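# 五月去看了一次机器人开放日

公司隔壁园区有家叫 Jostel 的机器人公司，五月办了一次开放日，我下午请了两小时假过去看。报名页面写着限 300 人，分批进场，我那一批是 22 人，两点半开始。

签到后先在会议室听介绍，讲了二十来分钟，主要是公司历史和产品线。他们现在有两条线，一条叫 Inport，做仓库里的搬运；另一条叫 Qiu，是带双臂和灵巧手的人形机器人，目标是桌面上的活。我对搬运兴趣不大，直接跟着第二组去了实验区。

实验区比我想的朴素，灰色地面，白色桌子，桌面磨得有点花。当天演示的内容是在普通办公桌上做事：把手伸到显示器底座旁边，在有遮挡的地方找准位置，再退回来。讲解的工程师说，他们以前总拿积木和杯子练，后来发现客户的桌子上永远有屏幕、有线，所以换成了现在这种布置。
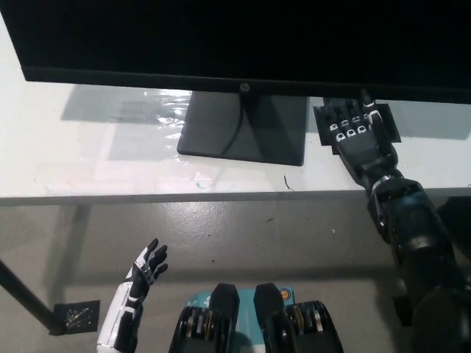 *头部视角：右手伸到显示器下沿，左手停在低处*

演示时大家站在黄线外面，旁边有一块屏幕同步放机器人头部的画面。站在外面看，动作很慢，没什么特别的。看头部画面就明白难在哪里了：显示器一挡，桌子后半截基本看不见，手进去以后又把底座右边遮掉一块。工程师说这种情况下光靠头部相机不够，还要看手指关节的反馈。

我问了控制软件的事。他们的调度程序叫 Divine，内部自己写的，一套任务拆成 4 个阶段，每个阶段都能单独停下来重跑。为了练桌面这一类动作，到开放日为止录了 2580 段数据。我问录一段要多久，回答是看任务，短的一分钟以内，长的要好几分钟，录坏了的不算在里面。

有人问能不能让机器人现场去拔一根线，工程师说今天的流程里没有这一项，没有加演。我觉得这样挺好，比临时表演强。

提问环节后半段基本在问价格和交付时间，没有得到具体数字，只说目前以合作项目为主，不零售。另有一位家长问小孩能不能来参观，他们说暑假可能会办一场，还没定。

结束时快四点。门口发了一个帆布袋，里面是宣传册和一支笔。宣传册讲 Inport 的篇幅占了大半，Qiu 只有两页，参数表也不全，想了解灵巧手的话还是得去现场听。

去的话建议提前吃饭，园区食堂下午不开。停车要在前台登记车牌，我是走路过去的，没有试过。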